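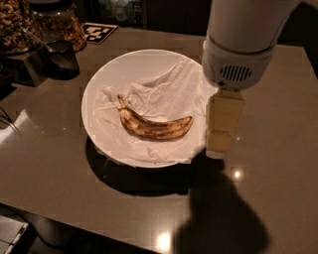 Tollden, 3 March 2025

What a good day out! Karthik Ranasinghe and I have been planning our kitchen equipment since January, and the open day at the Sikder workshop was the first time either of us had stood next to an arm working on real food. A brown, soft old banana on a paper napkin is a much fairer test than the plastic fruit in the brochures, and I could have watched that table all morning.

We went with a list of seven questions, mostly about money. The grippers were the surprise. I'd put down one line for "arm" in our budget and left it there, but the people on the Dritska stand went through fingers, mounting, spare parts and training as separate items (very patiently, I must say). Their quote for the gripper set and fitting came to 2,626 pounds, and we had set aside 3,000 for the lot, training included. So that needs another look.

Karthik spent nearly an hour with the Stulov people asking about servicing. They offer a four-year plan, paid yearly, and they'll let you hire first and take part of the hire off the price. I liked that a great deal. We haven't the nerve to buy outright yet, and a short hire would show us how much table space we need to give up.

Things to bring next time: measurements of our worktops, the height of the sockets, and a few of our own plates. Tea was free, parking wasn't. The next open day hasn't been fixed, but we've left our names at the desk.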